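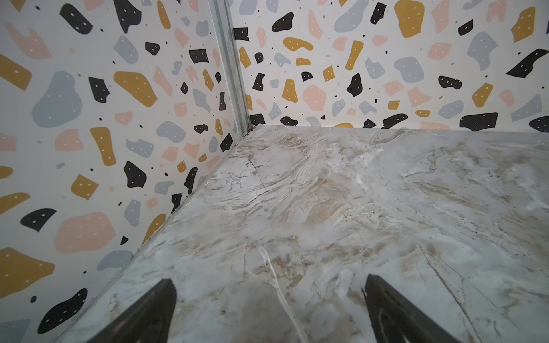
Interior Finishes 2, Handout 4
Internal corners between printed wall panels and a floor panel
Notes: Saodah Rondonuwu, Stedport

1. Scope
These notes cover the point where two wall panels and a floor panel meet. External corners and ceilings are in Handout 5. All dimensions are in millimetres.

2. Terms
Corner strip: a slim metal profile covering the vertical joint between two walls.
Base joint: the line between a wall panel and the floor panel.
Three-way junction: the point at the foot of the strip where both base joints end.

3. Pattern
A terrazzo-style print has no regular grid, so small errors in level are hard to see in the field of the panel. They show at the joints. Large blobs in strong colours — mustard yellow and black, for instance — draw the eye when they stop short at a strip. Lay the panels face up before cutting and move the cut line if two dark shapes would meet. A pale marble pattern on the floor keeps the base joint easy to read, and also shows any gap along it.

4. Setting out
For the exercise each wall panel is 2000 long. Mark the floor line first, then the corner. Check the corner for square at the base and again 100 above it. Do not trim the second wall until the first is fixed.

5. Fitting the strip
Cut the foot of the strip square and remove the burr with a fine file. Offer it up dry. The foot should touch the floor panel without lifting it. On a grooved profile, keep adhesive out of the grooves; it is slow to remove once set. Press from the foot upwards.

6. Cleaning
Debris collects at the three-way junction, and even a tiny speck there is plain against a light floor. Use a soft dry brush, working out of the corner along each base joint. A cloth tends to push grit into the seam — brush first, wipe second.

7. Practical
Work in pairs. Warrick Tamihana will check squareness before any strip is bonded. Record both readings on the sheet and leave it in room 123.

Reading: Olszewski notes, section on trims.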